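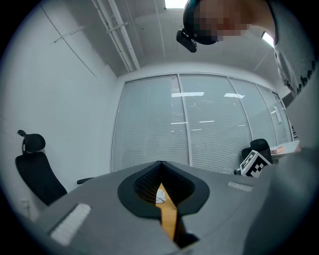 1/ We have a result on hand-held gripper data that I think is worth sharing before the write-up is done. Short version: a second camera on the operator's head helps, but only for some tasks, and only if the time sync is good.

2/ Background. Our group (Brodach) trains manipulation policies on demonstrations people record with a hand-held gripper that has a wide-angle camera on it. No robot in the loop while recording. We have 3,000 demos, most of them recorded since October.

3/ The wrist view is great near the object. It is bad at telling the policy where to go next. When the hand turns upward to reorient, the camera mostly gets ceiling, lights and the tops of chairs, and the policy has to guess from that.

4/ So we added a head-mounted camera and recorded both streams. We call the paired set Kaldale. Same operators, same rooms, same tasks as the wrist-only set.

5/ The test was simple. Train one policy on wrist only, one on wrist plus head, same number of demos, same training length. Then 50 trials per task on the arm, with a fixed camera standing in for the head view.

6/ We ran 4 tasks. On the two where the target starts outside the wrist view, the paired policy was clearly better. It made fewer long sweeps and gave up less often.

7/ On the two where everything happens within a hand's width (seating a part, closing a lid), there was no difference we could defend. One of them was slightly worse with the head stream — I would call that noise for now.

8/ Sync matters more than I expected. With the streams 70 ms apart, most of the gain went away. We now record a short calibration move against a printed marker board at the start of each session and align on that. The tool that does it is called Tosh and it's a pretty small script.

9/ Something we tried that didn't help: dropping the segments where the wrist camera points up. It seemed like obvious cleanup. The policy got worse at recovering after a missed grasp, so we put them back.

10/ Limits. One arm, one gripper design, indoor rooms with similar lighting. A fixed camera is also not the same as a moving head, and we haven't measured how much that gap costs us.

11/ Next is the Brarkby set, with longer tasks and more clutter. I'll post the per-task tables when the reruns finish — two of the seeds still need to be redone after a disk problem.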